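Mevotby Forum > Manipulation > Data collection > Handover episodes: keep the fumbled ones?

Forums Latest Members Search Log in

kumaresan_lobo
June 2026

Hello all. We are collecting handover examples for a card sorting task. A person gives a thin card to the robot hand, the hand should take it and bring it to the correct compartment of a wooden box. Everything is teleoperated.
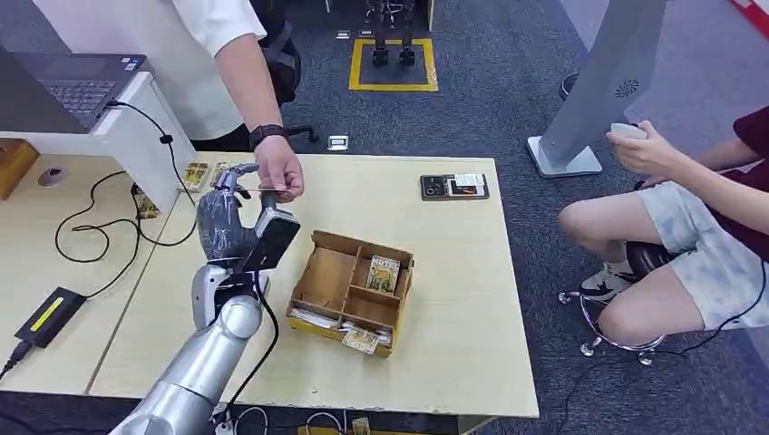 My question is about the episodes which are not clean. We have 2237 recorded until now. In a good part of them the fingers close too early, the operator opens again, and the second try goes well. My colleague Ilse wants to delete all of these. I would like to keep them, but I can't give her a strong argument. What do you do in your groups?

We train on the joint positions plus the head view, no touch signal.

kkoster
Keep them, but mark them. If the fingers close too early and then open, that is exactly the moment the model needs to see, because it will make the same error by itself one day. With only perfect episodes it has no idea how to come back.

In our case (small parts, also with a humanoid-style hand) we deleted everything ugly from the first set, and the policy froze each time the grasp was missed. It stood with closed fingers and waited.

bohdana_h
I don't agree with Kristof, or only half. It depends on who makes the mistake. If the operator is new, the early closing is a habit and the model will learn the habit. We had one operator who always closed before the object was between the fingers. 77 episodes like this, and the policy copied it faithfully. After we removed them it was better the same afternoon.

So I would first sort by operator, then decide.

kkoster
Fair, but then you are describing bad training of the operator. A correction is a different thing. You can cut off the first part and keep from the moment where the fingers open again.

bohdana_h
Yes, if you have somebody who will cut 2000 episodes by hand :) We didn't.

ilse_claeys
I am the colleague who wants to delete. My reason is simple: with a thin card the person also moves. When the hand misses, the person pushes the card a little deeper between the fingers to help. So in the video the robot "succeeds", but it is the human who corrected. This is what I don't want to teach. Kumaresan forgot to write this — or he didn't want to.

kumaresan_lobo
I forgot! But it is true, and it happens more with some people than with others.

ulises_b
Then it is the giver you must instruct, before you touch the old data. We tell the giver: stretch the arm, stop, look at a fixed point and not at the fingers. The looking matters a lot. People who watch the fingers can't resist helping.

Also change the givers often. Four is too few in my opinion, the model learns the height of their hands. Long sleeves and short sleeves, with a watch and without, left hand and right hand.

kkoster
+1 for the left hand. We forgot it completely and in April we had to start again from zero with left-handed givers.

ilse_claeys
Thank you Ulises, this I can use. What do you do when the giver moves in spite of it? Do you stop the recording?

ulises_b
No, we let it run to the end and the operator says "helped" aloud. One person writes it in the sheet. If you stop each time, people become nervous and it gets worse.

bohdana_h
We use the Nenard tagger for this, one key for "helped" and one for "retry". It is not beautiful, and the export loses the last tag if you close it too quickly, but it is faster than a sheet.

kumaresan_lobo
OK, so what we will try: keep the retries where the giver stays still, throw away the ones where the giver helps, and check the rest by operator as Bohdana says. Ilse agrees with the first two. On the third we are still discussing, she thinks our operators are all the same level and I am sure they are not.

ilse_claeys
I said nearly the same level.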